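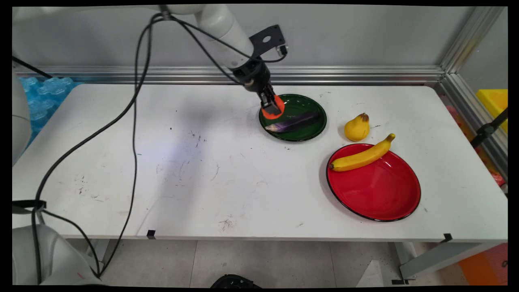 Chapter 9
The Fruits We Call Vegetables

Last updated: January

Search this book Enter a keyword Go

Ask a cook and a botanist to sort the same bag of groceries and you will get two different sets of piles. The cook puts the eggplant with the onions and the zucchini, because that is how it gets eaten. The botanist puts it with the peaches. Both of them are right, and the gap between their answers is one of the best ways into the study of flowering plants, which is where we are headed for the next several weeks.

In Chapter 8 you followed a flower as far as pollination. A grain of pollen landed on the stigma, a tube grew down through the style, and a sperm cell met an egg inside an ovule. We stopped there, and I hope it felt like stopping a movie in the middle, because the part that comes next is wonderful. Once its ovules are fertilized, the ovary of the flower starts to change. Its wall thickens. In some plants it fills with water and sugar, and in others it dries into a paper wing or a hard shell. The ovules inside become seeds. What you end up with is a fruit, and the word covers far more than the produce section lets on. A pea pod is a fruit. So is a green pepper, a cucumber, a pumpkin, an acorn and the little winged spinner that drops off a maple tree.

"Vegetable," on the other hand, isn't a botanical word at all. It belongs to the kitchen and the market. We use it for roots (carrots), stems (asparagus), leaves (spinach), flower buds (broccoli) and a great many fruits that happen not to be sweet. You'll see it in this chapter only when we are talking about food.

A closer look at the eggplant

Let's stay with the eggplant for a while, because it breaks so many expectations at once. Slice one lengthwise and you'll find pale, spongy flesh with small flat seeds scattered through it. There is no pit and no core. A fleshy fruit of this kind, formed from a single ovary and soft all the way through, is called a berry. Yes, a berry! Tomatoes and grapes are berries too. The strawberry, in spite of its name, is not, and Section 9.3 takes one apart to show why.

The green cap at the stem end of an eggplant is worth a look as well. It is the calyx, the same ring of sepals that wrapped the flower when it was a bud. In most plants you've studied so far, the sepals wither early. In the eggplant they keep growing along with the fruit, and in some types they carry sharp little prickles, as anyone who has grabbed one carelessly at the store can tell you.

Eggplants belong to the nightshade family, together with tomatoes, potatoes and peppers. Look at their flowers side by side and the resemblance is hard to miss: five petals joined at the base, with the anthers often gathered in a cone at the center. The fruits look much less alike. One family, working from nearly the same flower, gives us the cherry tomato, the bell pepper, and eggplants that may be long or round, and purple, white, green or striped. How a single floral plan can lead to so many shapes is a question we'll return to at the end of the chapter.

The Grendcombe plots

Throughout the chapter you will meet data from the Grendcombe garden trials, where Joyce Mfinanga and Baltazar Ibarra grew 47 varieties of nightshade crops over two seasons. They weighed and cut open 3,255 fruits and kept a drawing of every cross section. Their notebooks are a pleasure to read. Ibarra wrote in the margins, and one Wednesday entry says only, "Cut the last of the long purples. Seeds everywhere except where I expected them." You'll use that same set of drawings in Exercise 9B, and you will probably end up sharing his surprise.

What you will need to know first

Before going on, check that you can label the parts of a flower from memory, especially the ovary, ovule and sepal. If any of those are shaky, go back to the diagrams in Chapter 7. You don't need any chemistry until Section 9.5, where we talk about ripening.

Key terms in this chapter: pericarp, berry, drupe, pome, achene, calyx, accessory fruit, dispersal

Try this at home

Pick three fruits from your kitchen, at least one of which your family would call a vegetable. Cut each one across the middle, then draw what you see at actual size. Mark where the seeds are attached. Keep the drawings, messy or not, and bring them to class when you start Section 9.1. (And then eat the fruit. Samuele Donati, who tested these activities with his own students, says the drawings get better when lunch depends on them.)

Related chapters

Chapter 7: Inside the Flower
Chapter 8: Pollen on the Move
Chapter 10: How Seeds Travel
Chapter 21: Plants and the Dinner Table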